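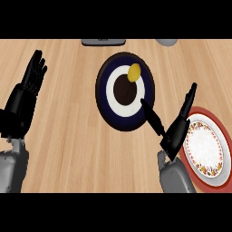
Fig. 1. Simulator render, two-arm table task. Tool in right hand, tip on the white ring of the center dish.

**Notes for session 6: when the sim says yes and the robot says no**
Handout, 19 November 2025. S. Sharifi. Bring to lab, we mark it up there.

Case today = the Vonside stop. Short version first, then the parts you need for the write-up.

## What happened

- Policy trained in sim only. Task: right hand holds tool, works the small yellow piece on the dish. Left hand stays out of the way, open.
- Passed in sim. 900 runs, 26 fails, everybody happy.
- Moved to the real cell at Vonside. Tool tip came down on the dish and kept going down. Dish cracked, wrist tripped on overload, arm stopped.
- No one hurt. Ewan Forsyth was at the stop button but the wrist trip got there first. Do not read that as "the trip works so fine". More below.

## Look at Fig. 1 again

Tip is touching the ring. Touching how hard? Can't tell from a render. Policy couldn't tell either, it had camera input and joint angles and no force reading at all. That is the whole case in one line, but you'd be surprised how many write-ups last year skipped it.

Also note: the yellow piece is on the far side of the dish from the tip. So the tool has to travel across the dish to get there. If tip height is wrong you are wrong the whole way across.

## Chain of causes (work backward)

1. Dish cracked. Why? Too much downward force at the tip.
2. Why too much? Commanded height was below the real dish surface.
3. Why below? Table height in the sim config didn't match the cell. Real table had been raised after a new top went on in January. Config never changed.
4. Why did nobody catch it? Startup check compares arm zero positions, doesnt touch the table. Zero positions were fine.
5. Why did sim training not teach it to back off? Contact was set soft. Tip could sink into the dish a little and the run still scored as a pass.

Most groups stop at 3. Don't. Number 5 is the one that would have bitten us sooner or later even with the right table height.

## The soft contact thing

Jamshid Ansari went back thru the logs. The sim does record contact depth, it just wasn't in the score. Of the passed runs a good part had the tip inside the dish surface at some point. Counted as clean.

So the pass rate was real and also useless for the question we cared about. Write down which question your score answers BEFORE you look at it.

Fix, as done:
- stiff contact for dish and table
- penalty on depth, run fails past the limit
- table height varied between runs, so the policy can't just memorize one number

Retrain gave 741 passes out of the same 900. Worse number, better policy. Expect to have to defend that to somebody.

## Safety layer, what was there and what wasnt

Had:
- stop button, one, on the operator side
- wrist overload trip (set to protect the *wrist*, limit is high)
- fence, closed

Didn't have:
- low force limit for the first runs of a new policy
- speed cap on downward moves
- any check that the sim config matches the cell

The wrist trip is there for the gearbox. It fired late because it's meant to fire late. A hand under that tool would have been hurt well before the limit. Keep the two ideas apart: limit that saves the machine, limit that saves the person. Exam likes this one.

Manouchehr Kazemi's rule for the cell now: first ten runs of anything new at quarter speed, foam block where the dish goes, two people present. Boring. Do it.

## Open point

Left arm. It was holding still with the hand up, power on, through the whole event. When the right wrist tripped, *only the right arm stopped*. Left stayed live. Alaric Ridgeway reached in to pick up pieces before he noticed. Stops are now linked, one trips both. But the report form had no box for "near miss after the event", so it almost didn't get written down. Put it in your version.

## For next time

- Read the incident sheet, ref 1774, pages on the startup check. Skip the appendix.
- Redraw the cause chain with a second branch for the left arm.
- One paragraph: which single check would you add if you could only add one, and who runs it. Name a role, not "the team".
- Groups on the Zwane gripper case: same questions, your sheet is on the shelf by the cell.

Write-ups to Ansari, paper or email, one per group.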